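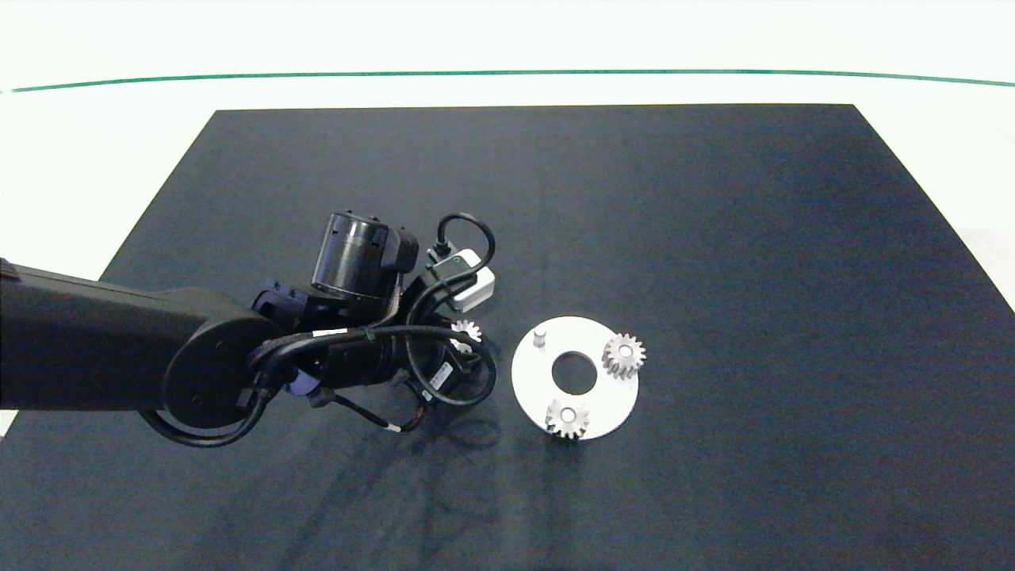

Did the recruiter lie to me? He left things out, and I helped him by not asking.

I keep seeing threads where every recruiter is either a con man or the guy who saved somebody's life. Mine was a tired petty officer in a strip mall between a nail place and a tax office. I'm going to go through what he told me and what I got. Long one, mute me if you like.

First claim: "You'll have your pick of jobs." I had my pick of the jobs that were open on the morning I sat down at the processing station. There were 4. Two of them I couldn't have because I don't see red and green the way the Navy wants me to.

The remaining pair was culinary specialist and something with a title so vague the classifier couldn't tell me what it was. I asked him twice. He read me the same paragraph twice. I picked cooking.

My recruiter had seen my color vision result weeks before that. I know he had because he was the one who told me it was "a paperwork thing." Fine. It was a paperwork thing in the sense that the paperwork said no.

Second claim: travel. People love this one. I joined in part because of a poster with a harbor on it. I have now been through a fair number of harbors and can report on the inside of the galley at every one of them.

To be fair to the poster, I did get one good afternoon ashore with Itsuki Imai, who worked the serving line with me. We found a place that did grilled fish and sat there until they started stacking chairs. Best meal of my enlistment and neither of us had to wash a pan.

Third claim: the bonus. I'm going to be careful here because the rules change and I don't want anyone quoting me to their recruiter. What I'll say is that a bonus is only a bonus if it is written in your contract, in the annex, with your name on that annex.

Mine wasn't. I thought a handshake and a number on a sticky note meant something. I was 26, so I can't even plead being a kid. Older than nearly all of my division at boot camp and no smarter about this.

Thongchai Ongart had the next rack over and he had his bonus in writing. He'd made them print it again when the first copy had the wrong term on it. They rolled their eyes at him. He got paid.

Fourth claim, and it's the one that still bugs me: "The skills transfer." You hear this at the start, you hear it when they want you to reenlist, and then you hear it again in the transition class on your way out the door.

Do they? I came out knowing how to feed a crew on a bad day with one oven down. I applied to Kusis, a hotel group, for a kitchen supervisor job. The woman on the phone asked if I had experience with volume. I said 147 breakfasts before the sun was up was a light morning. She asked if I had a certificate.

I did not have that certificate. I could have had it, free, while I was in. There was a program. I found out the program existed from a flyer on a corkboard at the separation office. Someone had pinned a yard sale notice over half of it.

Is that the Navy's fault? Partly. My chief could have said something in four years. I could have gone and asked at the education office, which I walked past to get to the gym. I'm suspicious of any vet who tells this kind of story and comes out of it spotless.

Now the part where people get mad at me. I don't buy most of the "service taught me discipline" talk either. I was already getting up at 4 for a bakery job before I signed. If anything I got lazier about laundry, which they had somebody do for us underway.

What I did pick up was the ability to eat next to people I can't stand. No joke, it's useful. I've used it at every job since and at my sister's wedding.

Mwanahawa Ogola, who was an Army dental tech, read a draft of this and told me I was being sour and that her recruiter got her exactly what she asked for. I believe her. She walked in with a list and wouldn't sit down until he'd read it. I walked in because it was raining.

So if your kid or your cousin is thinking about it, I'm not going to tell them don't. I'm going to tell them a few boring things and they can ignore me like I ignored my uncle.

Go see more than one branch. Tell each office you've been to the other one. Watch what changes.

Take the color vision test on your own before you fall in love with a job. An eye doctor can do it. If you fail it, ask which jobs are closed to you and ask to be shown the list.

Anything said out loud and not printed is weather. "We can usually work that out" is weather. "I'll make a call" is weather.

You can go home from the processing station without signing. They will make it feel like the building will fall down. My friend Hicham Alaoui went home. He came back in December, got the electronics job he wanted, and the building was still there.

If you're already in: find the education office this week. Ask what civilian certificates go with your rating and what they cost you. Write down the name of the person who answers.

Somebody always replies that recruiters have quotas and I should have some sympathy. I do, a little. Mine looked like he slept in his car. He also knew which question I wasn't asking.

I looked him up a while ago, thinking I might write to him. He's out now and sells above-ground pools. Good reviews, mostly. One person says the liner he promised wasn't in the contract.

Anyway, I did end up in a kitchen. Small place called Brastby, soup and sandwiches, closed by three. The owner never asked about a certificate. She had me make an omelet and then asked when I could start.

Replies are open. If you had a good recruiter I want to hear it, but tell me what he put in writing.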